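3.2 Shared kitchens and the objects left in them

The second part of our study looks at small office kitchens, where many people use the same sink but no person is responsible for it. We visited such kitchens in two buildings, one in Surkthorpe and one in Trirkden. In each kitchen we wrote down which dishes were present, where they stood, and what material they were made of. In total 24 dishes were recorded in the two buildings.

Plastic bowls need a separate remark. They are light and they do not break, so people use them for salad, for fruit and also for mixing. In our notes we describe every bowl by color, by surface and by the shape of the bottom. A smooth surface gives strong reflections under ceiling lamps, and these can be confused with drops of water when the notes are made later from a photograph (Figure 4).
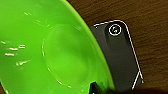 Figure 4. Lime-green plastic bowl, close view of the interior. The short white marks on the left side are reflections; the pale oval line is the edge of the flat bottom.

For this reason we did not code a plastic bowl as "wet" or "dry" from photographs. We used only the codes "residue visible" and "no residue visible", following the form of the earlier Kuleck survey with small changes in the wording.

The position of the dishes was coded with the zones of MacPherson: basin, counter beside the basin, back of the counter, and cabinet. The zones are easy to apply when the counter is long and the sink is set into it, as in Figure 5. The basin zone includes everything that stands inside the rim. Bottles, bags and packages near the backsplash belong to the back of the counter and are not treated as dishes. Fixed equipment on the wall, for example the towel and soap dispensers, was noted only once for each kitchen.

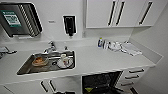
Figure 5. Counter with steel sink. Basin zone: one round brown and orange dish and one white cup. Back of counter, right side: bottle with blue cap, white container, plastic bag and small items.

Of all recorded dishes, 70 percent were in the basin zone. The cabinet zone was checked only when the doors were already open, and therefore its share is probably too low in our results.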